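Ensino por demonstração em robótica

O ensino por demonstração é o conjunto de métodos pelos quais um robô adquire uma tarefa a partir de execuções conduzidas por uma pessoa, sem que cada movimento seja escrito em código. O termo abrange a condução manual do braço, o comando à distância e o uso de dispositivos portáteis que registram o gesto do operador. Em português circulam também as expressões aprendizagem por demonstração e programação por demonstração, esta última mais antiga e ligada à indústria.

Modalidades

Na condução manual, ou ensino cinestésico, o operador segura o braço e o leva pela trajetória desejada, enquanto os sensores das juntas gravam as posições. O método exige pouco treinamento, mas a mão do operador pode encobrir a câmera e alterar as forças medidas no contato.

Na teleoperação, o comando parte de um braço mestre, de um controle manual ou de um par de manípulos rastreados no espaço. O operador trabalha ao lado do robô ou em outra sala, neste caso guiado por imagens. A principal dificuldade relatada é a falta de tato: sem retorno de força, a pressão exercida sobre a peça precisa ser estimada pela vista.

Registro dos dados

Cada execução gravada recebe o nome de episódio e reúne as imagens, as posições das juntas e a abertura da garra. O acervo Bekolis, formado por contribuições de oficinas e laboratórios de ensino, contém 3.569 episódios distribuídos por 4 famílias de tarefas: encaixar, girar, dobrar e transportar. Desses, 430 envolvem fechaduras, chaves e cadeados. A duração máxima admitida é de 60 segundos – episódios mais longos são divididos em etapas.

As falhas são conservadas com marcação própria. O protocolo Lockwood, adotado pelo acervo, recomenda que o operador corrija o erro na mesma gravação sempre que possível, de modo que o robô disponha também de exemplos de recuperação.

Manipulação de chaves

Chaves presas a argolas são consideradas um caso difícil. O conjunto oscila, as peças se sobrepõem e o metal polido produz reflexos que prejudicam a estimativa de profundidade. A câmera junto à garra é empregada para acompanhar o contato de perto.

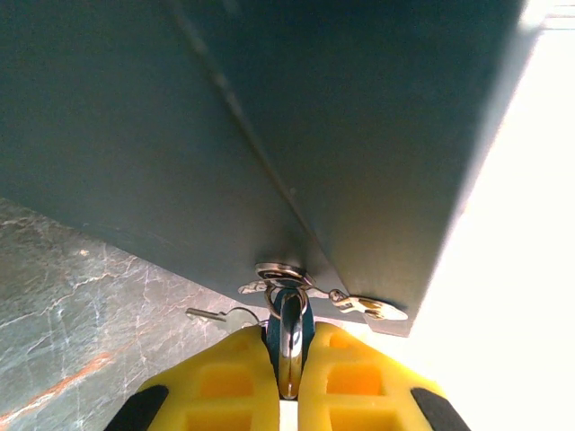 Na lista de discussão do projeto Pustwood, um participante objetou que o ponto de vista do punho não basta para esse tipo de tarefa: «Quando a chave entra torta, quem opera sente falta de uma segunda câmera, lateral. Eu só consegui ensinar o giro com as duas». O grupo de Breltbridge mantém posição diversa e defende a câmera única, por simplificar a calibração entre equipamentos diferentes.

Ver também

Teleoperação
Aprendizagem por imitação
Controle de força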